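Kelemen pink folding boxes - worth it or not?

Wed 26 January
Print | E-mail this page

Quick one as I've got a stack of parcels to get out before the post goes. A few of you asked about the pink card boxes from Kelemen, the flat-packed ones, so I've had them going on and off since September and this is where I've got to.

You buy them in packs of 17. Odd number, no idea. Card is 230 gsm according to the sleeve, which is thicker than the Bitico ones I had before and you can feel it. Matt finish, a bit fibrous, takes a pencil well and a biro badly. Colour is a proper salmon pink. My sister calls it prawn.

Size wise - small. Keyring, badge, pair of earrings, a folded hankie if you're firm with it. Not a mug. I did try a mug.

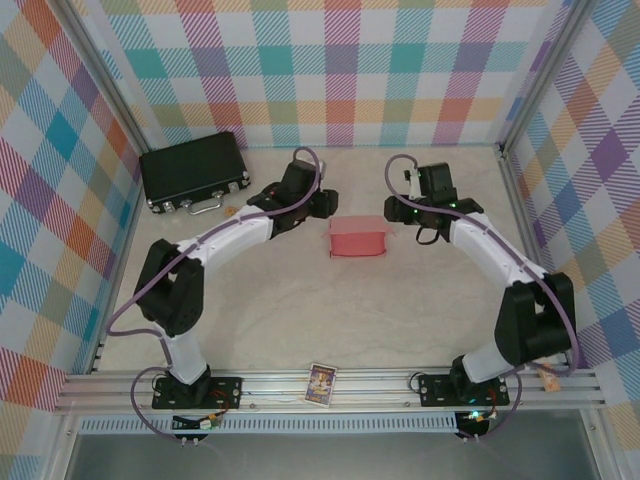 Putting them together

Comes flat. You open it out, fold along the creases, tuck the flaps, done. No glue. First one took me ages as I had the lid inside out, after that they go quick enough. Press each crease with a thumbnail before you start or the long one wants to spring back at you. Ruler edge is better if you've got a lot to do.

The instructions are one tiny drawing on the sleeve and it's the wrong way up. Wagner Guimarães at the Saturday market showed me his way, base first and leave the lid till last, and I've done it like that ever since. Much less swearing.

Going back to flat is the weak bit. Once folded they never lie completely flat again, you get a little ridge where one panel has sat over the other. Fine for storing in a drawer, not so fine if you wanted to sell them on as new. I've refolded a couple several times and the card hasn't split but the colour goes paler on the fold.

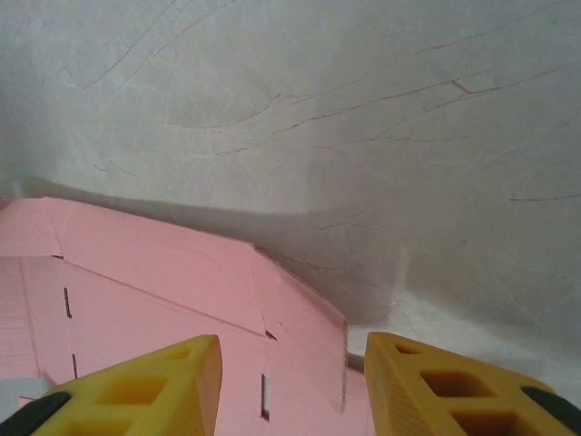
FILED UNDER: Wrapping & small storage

What they're like to live with. Good, mostly. Stiff enough to stack 2 high with something light in them, three if you don't breathe. The lid doesn't lock, it just sits, so for posting you need tape or a band. Tape pulls the surface off when you peel it - learnt that on a gift I'd already labelled. Use paper tape.

They don't like damp. Left one by the sink overnight and it was papier mache by morning. My fault, not Kelemen's, but the Asach ones with the shiny coat would have survived it.

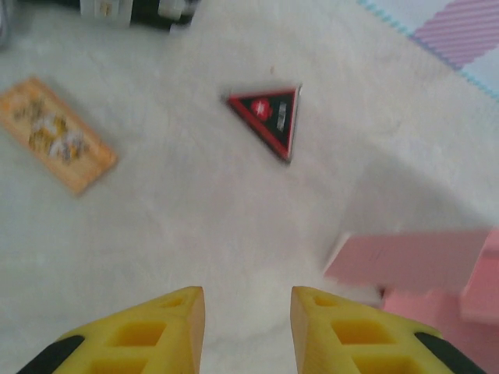
And they mark. Anything with a dark edge or a bit of print on it will leave a smudge on the pink if it rubs about in there, so I put tissue in first, or a scrap of cloth. Cloth looks nicer anyway. I cut mine too big every single time and end up folding it under, then the lid won't shut, then I cut it again. Measure the base, take a bit off, stop there.

If you sell a lot, Reltumari do a trade carton of 2,000 in plain white, thinner card, far cheaper per box. No pink though and I havent the space for it. 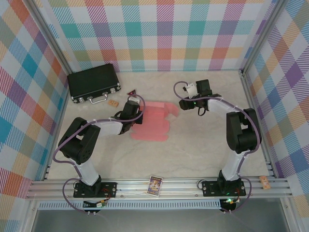 Pink fabric on the marble-patterned table, checks round three sides.

So. Pros: nice weight, decent colour, no glue. Cons: lid is loose, no good wet, shows the folds, rubbish instructions. I've bought a second pack so make of that what you will. Four out of five, would be more if the lid had a tab.

Will do the bigger size when it turns up, its been on back order for ages.

Print this review
E-mail to a friend

Related reviews
Bitico gift boxes, mixed colours
Asach coated cartons, small
Paper tape - which ones tear straight
Reltumari tissue sheets
Cutting mats for people with no room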